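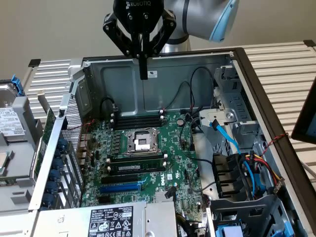

Protective stops during DIMM removal, force trace looks wrong

wendmont_cell2
Member
Posts: 41

I'm looking for a second opinion on a fault we can't pin down. The application is teardown of retired office towers: lid off by hand, machine laid on its side on a slotted aluminum table, arm takes the memory and the coin cell, operator does the rest. Gripper is a Robotiq two-finger.

Starting in July we get protective stops on the memory step. The arm descends to the module, touches, and halts with a force limit violation. Program log has 1058 completed removals before the first stop. Since then it happens once or twice a shift, always on the way down, never on the pull.

What we have checked so far:

Payload and center of gravity re-entered and verified
Force sensor zeroed at the start of every cycle
Fingertips replaced
Tool flange bolts torqued to spec
Table height measured at four corners, no change

The worst event was last month. The arm did not stop at contact. It kept going for a moment, and the fingertip went through the latch at the end of the slot and into the board. The board was scrap anyway, but there was an operator within reach of the case, and I don't like that the limit tripped late.

graso_tech
Senior Member
Posts: 2863

Where do you zero the sensor? You wrote "at the start of every cycle" but not in which pose. If you zero at home with the wrist horizontal and then work with the wrist vertical, any payload error shows up as a constant offset on Z. That gives you early trips in one direction and late trips in the other.

wendmont_cell2

Zeroed in the approach pose, wrist vertical, well above the case. I can post the routine if needed, but it is the stock one.

pin1_missing
Member
Posts: 187

Do you clear the cables before the arm goes in? We did a similar job on small servers and half of our force faults were a loop of cable standing up between the finger and the part. The cable takes load slowly, so the trace climbs in a ramp instead of a step. A tower of that type has the SATA run, the front panel wiring and the power leads all crossing the same space.

wendmont_cell2

Cables are pushed aside by the operator, not removed. I pulled traces for the last six stops. Four of them are a clean step. Two are a ramp that begins well above the module. So you may be right on two of them.

Octavio Cisternas
Moderator

I would stop discussing the trace until the safety question is settled. A late trip with a person in reach is not a tuning problem. Is that force limit in the safety configuration, or is it a threshold in the program that reads the sensor and calls a stop?

wendmont_cell2

It is a program threshold. The safety configuration has its own limit, set much higher.

Octavio Cisternas

Then the program threshold is process monitoring and nobody should be relying on it to protect a hand. Your risk assessment needs to name the function that protects the operator. If the answer is "the script," the cell should be down until it's corrected.

hexdriver
Member
Posts: 66

That is a bit strong. It's a collaborative arm at low speed pulling memory sticks. We have run the same kind of setup with a script threshold and no injuries.

Octavio Cisternas

The arm may be rated for it. The application is a fingertip with a small contact area moving straight down toward a sheet metal box with exposed edges. If a hand is on the board when the finger arrives, it is clamped against something that does not move. Low speed helps less with clamping than it does with a free impact. No injuries so far is not a measurement.

hexdriver

Fair on clamping. I still would not shut down a cell over it. Put up a two-hand start or a light curtain and keep working.

Octavio Cisternas

A light curtain with the arm stopped while anyone is inside is fine by me. Adding it while production continues unguarded is the part I object to.

graso_tech

Back to the late trip. How often does the script thread read the force value? If the threshold check sits in the same thread as the motion and you have a blocking move in there, the check runs before and after the move, and in between you're blind.

wendmont_cell2

It is in a separate thread. However, I went through it line by line this morning and found something. We added a gripper status poll to that thread in July so the screen would show finger position. The poll goes over the network to the gripper URCap and waits for an answer. Normally it returns in a few milliseconds. I logged it for an hour, and the longest wait was 980 ms.

graso_tech

There is your late trip. At that wait the arm has plenty of time to go through a latch. Take the poll out of the monitoring thread and give it its own. The threshold thread should do nothing except read and compare.

pin1_missing

Agree, but that does not explain the early ones with a clean step. Late poll makes stops late, never early.

Clémence Boyer
Member
Posts: 312

For the clean steps I'd look at the latches. On a board with two banks of slots, some latches get left half open after the operator has been in there. If the finger path was taught with all of them in one position, a latch leaning inward meets the fingertip before the module does. Compare the Z height at the stop with the height of the module edge. If it trips higher, it is touching something else.

wendmont_cell2

Checked against the log. Three of the four clean steps tripped 2 mm above the module edge. The fourth was at the correct height, and I can't explain it.

Clémence Boyer

Three out of four is enough to change the work instruction. Have the operator set every latch on both banks, including the empty slots. Or add a camera check before descent if you have one in the cell.

hexdriver

A camera check for latches is going to cost you more hours than the memory is worth. Teach a wider approach and come in from the side.

Clémence Boyer

Depends on the volume. From the side you have the drive cage in the way on most towers, so measure first.

wendmont_cell2

Status update. The cell has been down since Octavio's second post, and I should have done that at the first late trip. Changes made: poll moved to its own thread, safety force limit lowered to a value the process can live with, scanner borrowed from the Silluletti line so the arm halts when someone steps up to the table. The integrator (Maillard) is redoing the risk assessment with us and wants contact measurements at the fingertip before restart.

Dry runs with an empty case and a load cell under the finger: no late trips. The safety limit now stops the arm on its own with the script disabled, which I tested separately.

The fourth clean step is still open. Trace is available if anyone wants to look.

graso_tech

Send it. Include joint currents if you recorded them, and the sensor temperature at the time of the stop.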